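About Evbridge Bench Repair

We look after hand-held grippers. That is nearly all we do, and we have turned down work that would have made us a bigger shop. Most of what comes through the door was sold to somebody as maintenance-free, a phrase we have learned to read slowly.
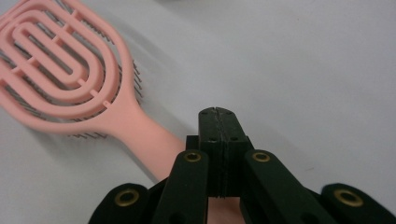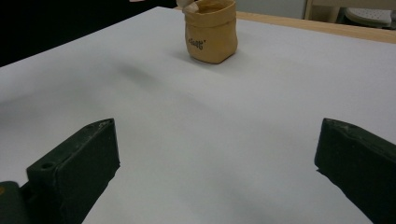

On the bench: a black gripper over a hairbrush, then a green pair of fingers open in front of a small paper bag.

Who we are

Eirlys Edwards started the shop in Onholm after several years of writing service reports that went unread. Tobiloba Oyelaran joined her to do linkages and pivots. Marit Bråten handles camera mounts and alignment, and Tuva Aasen runs the parts shelf and answers the phone, usually before 2 in the afternoon. On Saturday the phone goes to a machine. We have not automated it any further than that.

What we do with a tool when it arrives

First we leave it dirty. Customers like to wipe a gripper down before they ship it, and we wish they wouldn't. Dust along an edge or a shiny patch inside a pivot hole says more than the form taped to the box, which nearly always reads "stopped working."

Then we move it by hand, slowly, through its whole travel. If the two sides don't arrive together, we want to know where the slack is before a single screw comes out. Printed parts creep. Screws driven into plastic back out a little, get tightened, and back out again, and after the third round there isn't much plastic left to hold on to. We have heard the case for thread glue. We have also drilled out a lot of thread glue.

Pivots get taken apart, cleaned and checked for play. A finger that has cracked is replaced along with its opposite number, as a new finger against a worn one never closes square. Marit sets the camera last, with the fingers fully open and again fully closed, and writes both readings on the job card.

After that the tool goes on the white table and picks things up. We don't use test blocks for this. Test blocks are made by people who want to pass the test. We use household stuff, hard things and soft ones, with handles or without, and we run 70 grips before we sign the card. A tool that misses goes back to the start of the line and the count begins again. The longest any job has taken us is 378 grips, on a Kallo unit, and we would still not call that one a success.

What we don't promise

We don't quote a service life. A vendor once gave us a figure for its pivots and we asked how it had been measured. We are still waiting – that was January. What we can tell you is what we replaced, what we left alone and what we would keep an eye on.

We don't sell monitoring software either. Tyra Westerberg, who keeps our books and used to run a fleet of these tools at Kvam, tried two packages and found that both sent alerts about everything except the loose screw.

Prices

A strip, clean and reset is 275 plus parts. If we open it up and find nothing wrong, you pay for the postage and get the job card anyway. Please send the tool with its fingers open, packed so they can't be pushed shut, and leave the dust where it is.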